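About Plonlow

Home / About / Who we are and how we work

Plonlow is an independent newsletter and website about television: who gets put on it, who gets taken off it, and what the people in charge say when either thing happens. We have a particular weakness for talk shows, faith programming and reality formats, where the press releases tend to be longer than the contracts.

We don't think television is rotten. We watch too much of it for that. We do think that most of what gets printed about it was written by somebody paid to promote it, and that "by popular demand" ought to come with a number attached.

How it started

Rochelle Costigan spent 12 years in network publicity in Jiltport and wrote a fair share of the statements we now pick apart. She left after a season in which she was asked to describe the same canceled show as "resting," "evolving" and "complete" within one week. Her first issue went to 355 readers, most of them former colleagues, and a few of those unsubscribed by lunch.

Margaux Gilbert joined as editor the following October. She had been covering courts for a regional daily and had never watched a dating show. She has now watched a great many and her opinion of them hasn't improved.

What we publish

The newsletter goes out every week. It usually has one reported story and a column called Said and Unsaid, where we take a single public statement from a channel, an agent or a star and go through it line by line. What does "mutual decision" mean if only one side had a lawyer in the room? Who carried out the "internal review," and did they talk to anybody who complained? Often we can't find out. When that happens we print the question and say who declined to answer it.

We also keep a running file of comebacks. A host leaves under a cloud, there's a gap, and then there's a new set and a soft interview on a friendly couch. The file records what was said on the way out and what was said on the way back in. Readers can draw their own lines between the two.

What we don't publish

No unnamed "friends of the couple." No pregnancy guesses. No photographs of anyone's children. We won't run an allegation because it's on a gossip account with a big following, and we won't sit on a documented one because the person has a new season to sell. An accusation is called an accusation in our pages for as long as that's what it is. Some readers find this fussy and write to tell us so. Fine.

Who pays for it

Subscribers, mainly. There are 8 advertising slots a year and none of them can be bought by a broadcaster, a streaming service or a talent agency. We have turned down set visits with the hotel included, and one cruise. We're told that other outlets accept these trips and stay perfectly objective. Maybe they do.

Two years ago Barine, the production group, offered to buy a stake in Plonlow and promised to leave the newsroom alone. We asked for that promise in the contract. The talks ended there.

The people

Rochelle Costigan, publisher. Writes Said and Unsaid.

Margaux Gilbert, editor. All complaints reach her desk, including complaints about her.

Annick Bodin, reporter. Covers religious channels and daytime talk. Previously at the Millet, a weekly that folded.

Teodor Sobczak, reporter. Ratings, contracts and money. He distrusts any audience figure that ends in a round million.

Sólveig Norðdahl, archive and pictures. Looks after more than 400 hours of recorded interviews and can usually find the one where a star said the opposite.

Corrections

We make mistakes. They are fixed at the top of the story, with the old wording left in so you can see what we got wrong - a quiet edit at midnight is the kind of thing we write about other people doing. Send corrections, tips or documents to the desk through the contact page, and tell us how you know what you know.

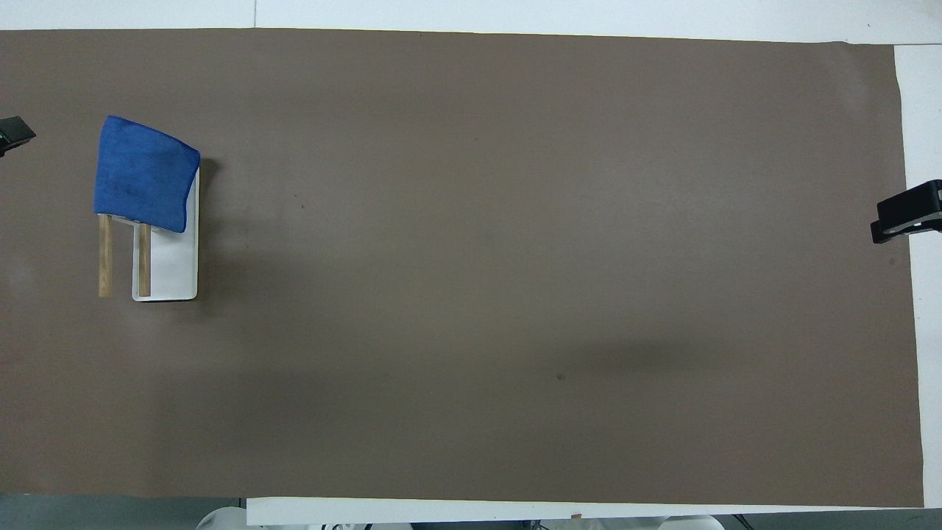
Blue cloth and white tray on brown sheet. Photo: Plonlow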